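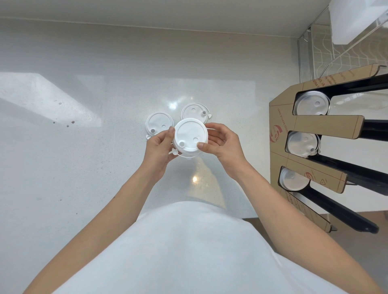
Gaurav Bhardwaj remarked in an earlier thread on this site that vacuum should be the first option ruled out for any part with a hole in its top, and that most people who try it are testing their patience more than their gripper. We respect that view. Our own results do not settle the matter, and we would welcome comment from members who have handled similar parts.

Print this page | E-mail this page

Destacking plastic cup lids: parallel gripper or suction?
Posted to Terncombe Community Help, Grippers and End Tools, 9/16/26

Drevthorpe Beverage Automation Group

Our group is evaluating end tools for a small arm that is to restock cup lids at a counter station. The lids are round, white plastic, slightly domed, with a raised plug on one side, a round opening, and a thin tether that ends in a small stopper tab. They are handled in short nested stacks. The destination is a comb-shaped organizer of black acrylic, with open slots between long prongs, and each slot takes one stack. Staff currently do this by hand. They hold a stack by the rim from both sides, thumbs on top, and slide it in level.

We have compared two tools on the same arm, with the same controller and the same overhead camera.

The first is the Garkel parallel gripper with the wide jaw set. We fitted curved pads to match the lid diameter. Over 500 picks of a short stack from the counter, it failed on 28. Nearly all of those were one kind of failure: the tether was lying under the rim on the side where a finger came down, the finger pushed the tether inward, and the stack tilted as the jaws closed.

The second is the Shearer suction tool, with a single bellows cup placed on the smooth part of the dome between the plug and the opening. Over 500 picks it did better on the approach, as the tether is out of the way, but it lifted only the top lid on many attempts and left the remainder behind. We stopped recording these as failures partway through — opinions within the group differed on whether a single lid was an acceptable result — and the total is therefore of little use to anyone.

We have three points on which we request advice. Is there an established way to deal with the tether short of sorting every stack beforehand? Has any member used suction on the dome together with a light side grip? Finally, our camera loses the edge of the top lid against a pale speckled quartz counter, particularly where sunlight falls across it. The rotation estimate is affected more than the center position. We would prefer to keep the existing counter.

Prasetyo Sutanto

I would separate the two tasks before comparing the tools any further. Picking a stack of lids is one task and taking one lid off a stack is another. The Shearer tool was doing the second task while you scored it on the first. A bellows cup on the top lid can only pull on the top lid, and whatever comes along with it comes along by friction between the rims. Nested lids of this type vary a good deal in how tightly they hold together. If your station needs whole stacks in the slots, the parallel gripper is the correct starting point and your failure count is a reasonable one for a first set of pads.

On the tether, the practical approach is to choose the grip angle from the tether position. Your jaws close along one line. The tether leaves the lid at one place on the rim. Rotate the wrist so that the line of the jaws is at a right angle to the tether and most of the interference should disappear. In a stack, the tethers may point in several directions, and you will then need the angle that leaves the most clearance on both sides. Compute it for the whole stack if you can see the lower tethers. An overhead camera will often miss them, and a second view from low on one side is worth the extra cable.

I would also shorten the pads. Full curved pads give a fine grip on a bare rim, but each one covers a wide arc, and a wide arc is more likely to land on something. We went to narrow pads of soft silicone, two to a finger with a gap between them, and found that a tether could sit in the gap without harm. Take care with closing force. These rims go oval easily, and an oval stack will catch on the prongs when you insert it.

Insertion deserves a test of its own. Your post describes the picks and says nothing of the slots. The staff method of holding from both sides works for them in part since people adjust to contact without thinking about it. An arm in plain position control will press the stack against a prong and keep pressing. If your controller offers a compliant mode, please use it for the last part of the slide, and check that the jaws have room to open once the stack is between the prongs. With a narrow slot they may not have it. In that case the gripper must hold the stack from front and back and release with a small push.

Counterguy_28

Just use suction and a bigger cup. Worked fine on our soup lids.

Gaurav Bhardwaj

A larger cup will reach the plug or the opening on a lid of this design and will leak. Soup lids are commonly flat and closed, so I do not believe the experience carries over.

My earlier remark has been quoted fairly, although I would now state it less broadly. Suction on the dome can be made to seal. My objection is that the usable area is small and its position depends on the rotation of the lid, so the tool inherits every error the camera makes. You report that rotation is your weakest measurement. The parallel gripper needs the center accurately and the rotation only well enough to avoid the tether, and I would choose it for that reason alone.

Regarding the camera, I suggest the following before any change of software:

Shade the station or block the direct sun. A patch of sunlight that moves during the day will defeat any fixed exposure setting.

Add a low-angle light from one side. White lids on a white counter show very little contrast from above, but the raised plug and the rim will throw short shadows that are easy to find.

Lay a dark matte mat in the pick area. It leaves the counter as it is and can be lifted for cleaning.

If the organizer has protective film on it, decide now whether it will stay on in service. Brown kraft film and bare black acrylic look entirely different to a camera, and any slot detection tuned on one will need to be repeated on the other. Bare acrylic is also glossy, so expect reflections from the side light.

As to the combined tool, I built one in June. It held the stack well. It was also heavy, and the suction line snagged on the wire rack beside our test counter often enough that we removed it. I would not discourage Drevthorpe from trying — a lighter arrangement may exist — but I would first repeat the Garkel trial with the wrist rotation Prasetyo Sutanto describes and record tether contact separately from all other failures. Please also write down what counts as a successful pick before the Shearer trial is run again.

Drevthorpe Beverage Automation Group

We thank both members. The narrow pads have been ordered and a mat is in place. The film on the organizer will be removed prior to the next trial. We had not measured jaw clearance inside the slots, and will post the figure to this thread when we have it.

Related threads

Soft pads for thin plastic rims
Compliant insertion on small arms: settings that worked
Garkel wide jaw set, finger drawings wanted
Overhead camera or wrist camera for counter work
Shearer bellows cups: cleaning and replacement
Finding white parts on a white surface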